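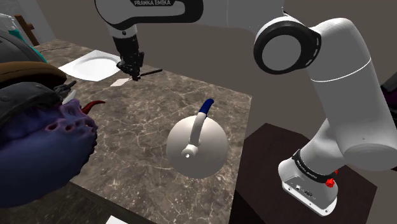 Our Franka in the sim, parked over the marble tabletop with the plate and the usual junk pile

rasberg_rig
Trying to work out a budget before April. I can get a second arm, or spend the money on a better GPU box and stay in sim. Quote from Orkton has a pedestal at 300 extra, which seems nuts.

Mabuza50
Stay in sim! You'll blow almost 6 months on mounting and cabling anyway.

stamelum
Disagree – I'd buy the arm. Sim grasps on a thin plate tell you very little. And build your own pedestal.

rasberg_rig
OK, asking Orkton to drop the pedestal.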